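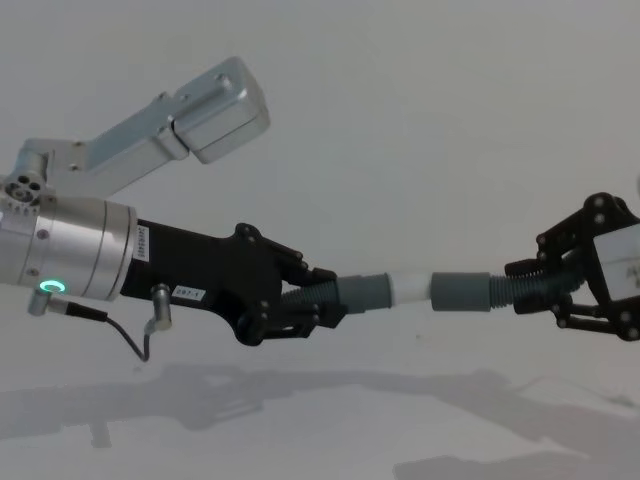 Vallport, February 2019

Dear all,

I have left Lena's message in full at the bottom for those who joined after Christmas. I read it three times, and I would love her to be right about the Fullitz bell. I don't think the evidence gets us there, and I'd be sorry to see the date go on the new sign before someone has had a harder look.

Take the date first. Lena reads the shoulder inscription as 1579. The rubbing she sent round in December shows a clear 1 and a clear 5. The third figure could be a 7, or it could be a 1 with a casting flaw running off the top of it. The last one I would not like to swear to at all. If you already believe the bell is Elizabethan in age then yes, you will see a 9 there. I covered up the transcription and asked my sister, who has no interest in bells whatever, and she said 1515. I'm not putting my sister forward as an authority. My point is only that the figures don't read themselves, and a rubbing made on thin paper in a cold tower is a poor thing to lean on.

Then there is the founder. Everything here hangs on one line on page 156 of the chapel accounts, where a payment is made to "Procházka for the bell". For the bell could mean casting it. It could equally mean hanging it, carting it, greasing it or supplying a rope. The sum is small. I have seen bigger sums in the same accounts for mending a gate. If a man had cast a bell of that size I would expect metal to turn up somewhere in the book, either bought in or handed over from an older bell, and I went through the pages on either side and found nothing of the kind. The accounts are also a fair copy made by a later clerk, who says so himself inside the cover, and who leaves gaps where he couldn't read what was in front of him. So we have a copy of a line that may or may not be complete.

The name bothers me too. Procházka is hardly rare. Lena joins the man in the accounts to the founder whose mark is on the Ukus bell, and says the two marks are the same. Are they? The drawing of the Ukus mark that we all use comes from the old parish booklet, and whoever drew it had a tidy hand and, I suspect, a tidy mind. It shows a shield with a small bell and a leaf on either side. On the Fullitz bell I can find the shield. The rest is worn to a lump. Plenty of founders used a shield.

As for the story that the bell was brought up the valley on a sledge and hidden in the mill pond during the war — which war? I have heard it told about three different wars and, as it happens, about two different bells. It's a good story and I enjoy hearing it. I wouldn't put it on a sign.

What would change my mind? A proper measured profile of the bell would be a start. The shape of the lip and the waist tells you a good deal, and it can be compared with dated bells without anybody having to squint at a numeral. A cast of the inscription taken in something better than wax crayon would help as well. And someone ought to photograph the Ukus mark itself, with the light coming from one side, so that we can retire the drawing. I don't count the tone of the bell as evidence, by the way. Lena says it "sounds old". It has a crack.

I gather the printer wants the wording for the sign soon. Could we say "an early bell, date uncertain" for now? It will not bring in any coach parties but it has the merit of being safe. If the year turns out to be sound we can have a new sign made, and I'll pay for the paint.

One small correction to my own post about the Vallport clock: the hands were replaced before the face was repainted. I had it the wrong way round. Thanks to those who wrote to me off the list, including the gentleman who used capital letters.

Regards,
M.

----- Original message -----
From: Lena Zalewska
Subject: Fullitz bell, I think we have it

Hello everyone,

Good news, and I'm rather excited, so forgive the typing. I went back up the tower with a torch and I am now sure the date is 1579. The 9 has a curled tail which you can feel with a finger even where you can't see it.

It fits with the accounts as well. Page 156 has a payment to Procházka for the bell, and he must be the same man who made the one at Ukus. The shield is identical to the one in the booklet. So that gives us a maker and a year, and it makes ours the oldest bell on this side of the valley. It sounds old too, if you stand beneath it.

I propose we put both on the sign. Any objections, please say so before it goes to the printer!

Lena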